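Putbridge Clothing Library
2025-11-15

1/ The Putbridge Clothing Library is receiving garments for the January exchange. Members are asked to read this thread before bringing items to the front desk.

2/ All garments must be laundered at home and fully dry. We are unable to accept items with broken zips, missing buttons or strong fragrance.

3/ Denim should be folded in half lengthwise, then in thirds, with a back pocket facing up. Smaller dark garments may be placed on top of the jeans they are to be stored with.
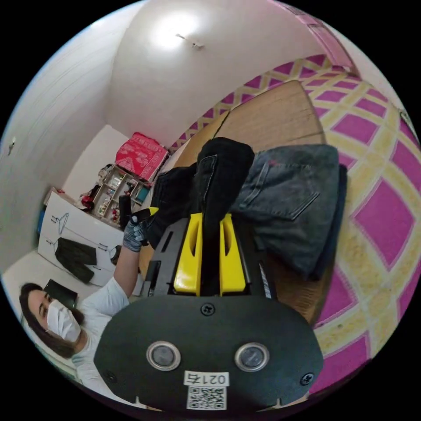
Putbridge Clothing Library

4/ Hanging space is limited to 85 pieces this season. Knitwear and denim will be shelved folded. Jackets, dresses and collared shirts have priority for hangers.

5/ Black garments are the most frequently misplaced category in our catalogue. Please pin the paper tag to the inside seam - never to the collar, where it tears away.

6/ Members sorting at home are advised to lay everything out on a bed or other broad, clean surface before folding. Keep patterned and tie-dyed cloth together and check the colour for transfer before it is stacked with lighter items.

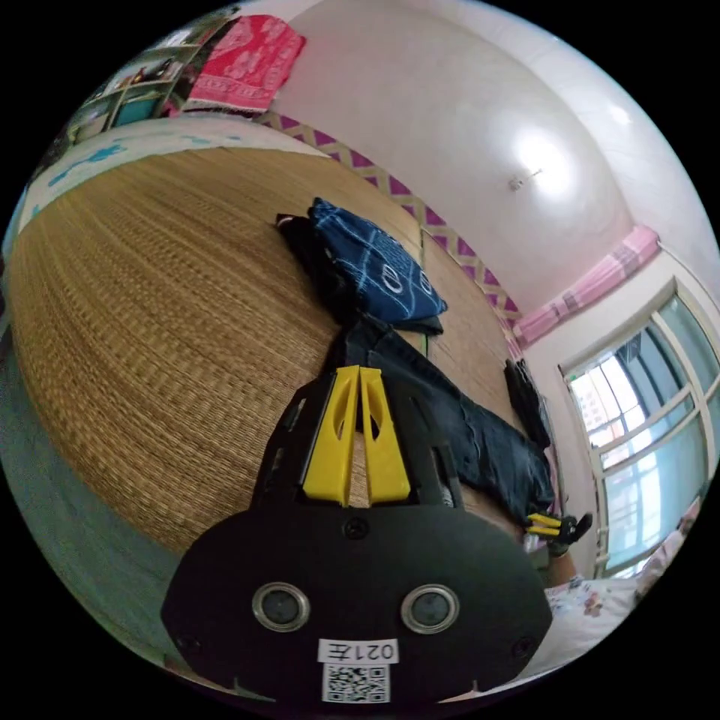 Dark clothing and a folded blue and white cloth on a woven straw mat.

7/ Jeans are easiest to assess at full length. Please look over the hems, knees and inner seams, and note any wear on the intake card. Faded denim is welcome.

8/ Each household may bring up to 19 items. Larger donations should be arranged with Leonie Moser, who manages intake, or with Xinyi Fang at the Ulbridge branch.

9/ Credits are issued within 32 days and may be used at either branch. Items that are not catalogued will be returned to the member - please bring a bag when collecting them.

10/ Enquiries about repairs should be directed to Lorraine Penrose. The mending table does not accept leather or waterproof outerwear at present.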